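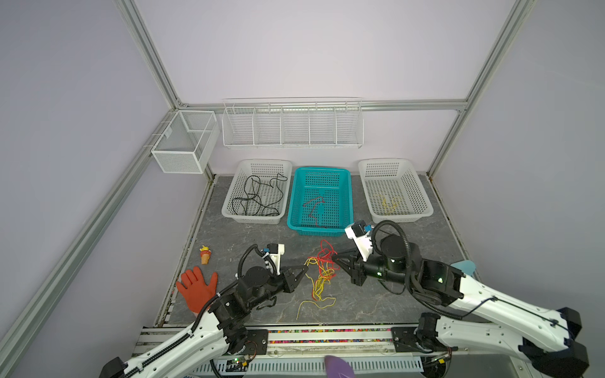
November
By the Skotham Household Reference staff

Cord sorting is the household task of separating strings, cords and laces that have become tangled and storing them by color, thickness or use. It is usually done on a flat, hard surface, with open baskets or trays set along the back to receive the sorted pieces.

A tangle of string is seldom a true knot. Most consist of loops that have passed through one another while lying loose in a drawer or bag. Pulling on a free end tends to tighten these loops, so the usual method is to spread the bundle outward from the middle until single strands can be followed. Where two colors are mixed, such as red and yellow, the color with fewer strands is normally taken out first.

Rectangular plastic baskets are the most common containers. Low sides allow the contents to be seen from above, and a basket of a different color, for instance a turquoise one between two white ones, is often used to mark a category. Heavier black cord is kept apart from thin string and stored in a loose coil. Short lengths may be laid in flat or gathered into a small bundle. Wire racks and mesh baskets fixed to a wall are also used, mainly for spools and scissors, as thin string slips through the openings.

Rubber gloves are sometimes worn with waxed or rough twine, where they improve grip.

Storage practice varies. The Tindau method, named for the town where it was taught in sewing classes, calls for 3 baskets and no lids. The Le Goff system uses 5 compartments arranged by thickness. A housekeeping manual printed in Zerkness gives 53 pages to string and cord out of a total of 445, and includes instructions for winding a figure-eight hank on the thumb and little finger.

See also: Hank; Skein; Twine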